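May 22, 2021

**Cuadros opens a neighborhood mending and laundry room, with free evening classes starting in September**

The old print shop on Alder Street has a new life. Cuadros, the household repair cooperative started by Nelly Ospina and Iñaki Escobar, has opened a shared mending and laundry room there, and anyone in the neighborhood can walk in with a torn sheet, a shirt with no buttons or a bag of towels and get to work.

The room has washing machines along the back wall, long tables for cutting and pinning, and sewing machines that can be used by the hour. A lending shelf near the door holds thread, patches, darning mushrooms and good scissors (please, fabric only!).
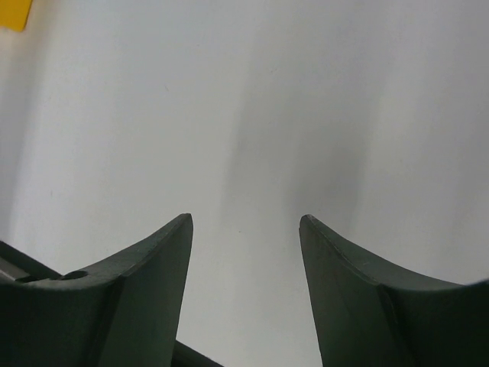 *Reading time: 4 minutes*

"We've been mending on kitchen tables and porches for years, and we kept running out of table," said Ospina. "Now people can spread out a whole quilt and leave it pinned while they go get a coffee. I'm so happy about that I could cry."

Cuadros began as a monthly repair night in Escobar's garage. Neighbors brought pillowcases, work pants and the occasional tent, and the evenings ran late. When the print shop closed, the cooperative asked the building's owners whether the ground floor might be available. The lease was signed over the winter, and members spent the spring pulling up old carpet, painting and getting the plumbing to behave.

The work was paid for with 400 small donations from people in the area, along with a grant from the Putano Fund, which backs shared workspaces in the county. The washers and dryers came from Zudeser, a laundry supplier across the river, at a reduced price. Zudeser is also looking after repairs for the first year.

"Iñaki called and asked if we had anything left over from a hotel job," said Fatos Stojanović, service manager at Zudeser. "We did, and it was sitting in a warehouse doing no good to anyone. I came by for the first load of wash and stayed all afternoon – somebody handed me a needle and I fixed my own coat."

**What people can do there**

Drop-in hours run until 9 p.m. on weekday evenings, and the tables are free to use at any time the room is open. Washing costs a few coins a load, paid at the desk. Sewing machines can be reserved by phone or at the door, and first-time users get a short lesson before they start.

Members of the cooperative are on hand to help with tricky jobs such as zippers, stretch fabrics and moth holes. They will gladly show you how to do it, and they will gladly sit beside you while you do it badly the first time. Larger pieces like curtains and slipcovers are welcome too, although it's a good idea to call ahead so that a long table can be kept clear.

There is also a swap rail for clean, usable household linens. Take a tablecloth, leave a tablecloth. Cloth that is past saving goes into a rag bin, and the rags are cut, hemmed and given away for cleaning and polishing.

**Evening classes**

Six classes are planned for the fall, all free and all for beginners. Monique Tessier, a retired costume maker, will teach hand sewing and darning. Rosaura Mosquera will lead the laundry sessions, with stain removal, wool washing and the care of old linens on the program.

"People are scared of wool, and I completely understand, I once shrank a sweater I loved down to doll size," said Mosquera. "Cool water, a little soap, and don't wring it. Roll it in a towel and lay it flat. We'll do it together and then everyone can go home and be brave."

Tessier's opening class covers patches, both the kind you hide and the kind you show off. Students should bring one item with a hole in it. Thread, needles and spare cloth will be provided, and children over 7 are welcome with an adult.

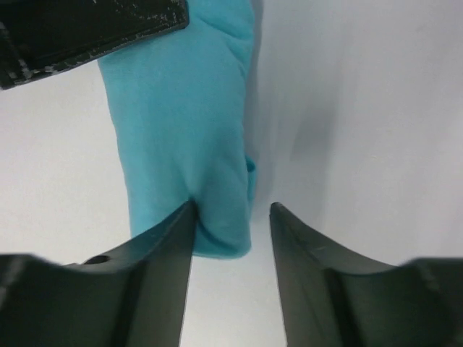 **Visiting and signing up**

Cuadros is at 6 Alder Street, next to the Prurkari bakery, and the entrance is step-free. Bike parking is in the courtyard. Class sign-up sheets will be at the front desk all summer, and names can also be left at the bakery counter during the day.

The cooperative would love to receive sewing thread in any color, working irons and sturdy drying racks. Donations can be dropped off during opening hours. Please wash fabric before bringing it in.

Press visits are welcome by arrangement. Ask for Nelly Ospina or Iñaki Escobar at the front desk.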